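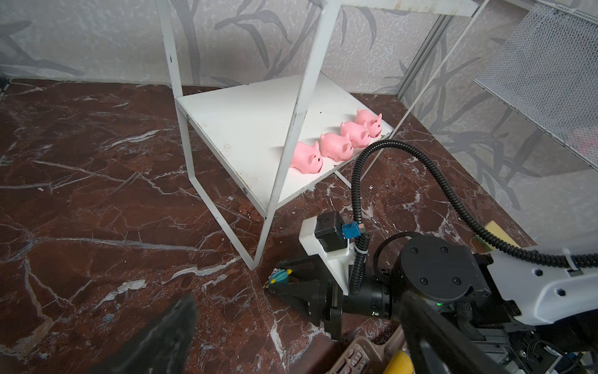

*Wrist view of the lower shelf board and the row of pink pigs.*

**Truletti 2 adds joint planning for two arms on one rail**

2 November 2019 — Wolton has released version 2 of Truletti, its motion planning package for small workcells. The main change is a shared planner. Version 1 solved each arm separately and held one back whenever the two paths came near each other. The new release searches both arms as one system and checks hoses and wrist cameras as part of the collision model.

Planning requests now time out at 200 milliseconds by default. If no path is found, the arms hold position and the request goes back to the task layer with the blocking pair of bodies named.
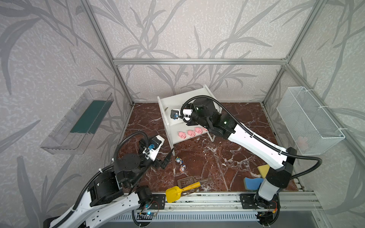 *Two arms on a common rail, with the two-tier shelf at the back of the cell.*

Perception input has also been reworked. Wrist and fixed cameras feed a single object map, and an item hidden from one view keeps its last confirmed pose for 5 seconds before it is marked stale. "Shelves were the hard case," said Anum Afridi, who leads planning at Wolton. "The posts hide part of a row, and the old map would drop an object and then add it again under a new ID."

The log viewer, Vonadance, now replays both arms on one timeline. The release closes 11 reported bugs — most of them in rail calibration. Configuration files from version 1 need to be converted with the supplied script. Support for version 1 ends in May.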